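Tyra Magnusson has read the whole of the Plenosura code of practice for kitchen robots, and she isn't sold.

"It's 109 clauses," she says. "I found 40 that tell you to be careful and leave it there. Careful how?"
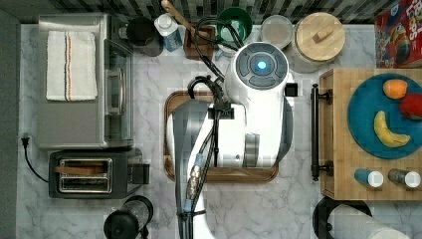
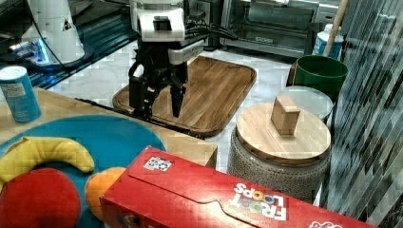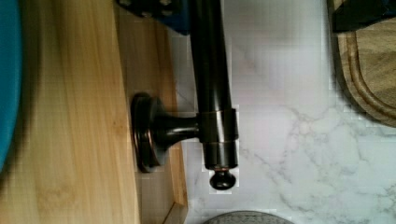

Kitchen work under the code. The first two views show the arm over the board; the third is close in on a dark bar handle.

Magnusson audits test sites for Lirkard, and her complaints are practical ones. The code sets a speed limit near people but has little on cables, and she would like the rule on handles and other fixed hardware to give a force limit — a number, written down.

Caradog Edwards, who helped draft it, told me the wording was kept loose so small labs would sign. Over 1,000 have. Magnusson shrugs at that.

"Signing is free," she says. "Ask how many of them got checked."

I did ask. Edwards said checks would be looked at in the next draft, maybe by July.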